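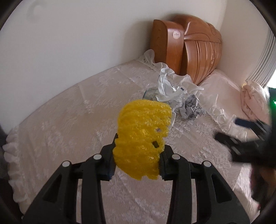 Subject: Re: [plinditz-growers] Asian pears, are they worth the trouble?

Hi all,

Sorry for the slow answer, June ate me alive. I've had this one starred for two weeks and kept meaning to sit down with it.

Hongjun Fan wrote:

> We put in three Asian pears four years ago and this is the first
> spring they've really set fruit. Every spur has a fistful of
> little pears on it. My wife says leave them alone, my neighbor
> says take off nearly all of them. Also, does anyone here bag
> theirs? And how do you get them to a farm stand without every
> single one turning brown where it got touched? I drove a box
> of store-bought ones home last fall and they looked awful
> by the time I parked.

Your neighbor is right, I'm afraid! I was on your wife's side my first year and I got a branch on the ground for it, plus a whole lot of pears the size of golf balls that tasted like wet cardboard. Now I go down to one fruit per cluster, and I try to leave a hand's width between the ones that stay. It hurts every time. I take the smallest and the marked-up ones first, then anything growing straight up, and I use little snips instead of pulling, as you can yank the whole spur off if you pull (ask me how I know). If you haven't done it yet, do it this week. You'll still get some size out of them.

On bagging, yes, but only the trees near the house. I have 17 trees now, and there is no way I'm bagging all of them. The folks over at Illel do every last pear, something like 2,000 bags a season, and their fruit is gorgeous, but there are four of them and they're all under forty. I do the two trees by the porch with plain waxed paper bags and a twist of wire, right after thinning. It keeps most of the moths off and the skin comes out a lot smoother. The wasps chew through sometimes. The ones without bags I just eat around.

Now the bruising. These things are nothing like a Bartlett, where you pick them hard and they finish on the counter. You're picking them ripe, so they're full of juice with a skin like paper, and a stem from the next pear over will go right through it. What I do:

Clip the stems short, right in the orchard, before they go in the bucket. Line the bucket with an old towel. Wear cotton gloves if you've got fingernails like mine. One layer per box, never two, even if the box is deep and you're tempted. And put each one in a foam net sleeve, the stretchy kind you see on pears at the store. I buy them from Drirby, 108 to a bag, and I ask for them back at the stand, so a bag lasts me a good while. The white ones show dirt fast. My daughter likes the colored ones and says they sell the fruit, and she may be right, but I can't prove it.

Slide the sleeve on from the bottom and let it stretch by itself. If you have to fight with it, it's too small and you'll scuff the skin doing it. Big fruit gets a big sleeve, and if I run out I cut up tissue from shoe boxes.

I'd also set the boxes on a folded blanket in the back of the car. Our road has 8 cattle guards between here and the highway and I can hear every one of them in my teeth.

One thing I'd like to ask back: which ones did you plant? If one is a Hosui, watch it for fire blight, mine got it bad two springs ago and I lost most of the top. Filip's Nursery told me to cut a foot below the brown part and dip the saw in alcohol between cuts. The tree made it but it looks like a coat rack.

If anybody has a trick for keeping raccoons out that doesn't involve me standing outside in a bathrobe at 3 a.m., I'm all ears. I've tried the radio. They like the radio.

I have spare waxed bags if you want some for your three, Hongjun, just holler and I'll leave them at the feed store counter.

Best,
Marlene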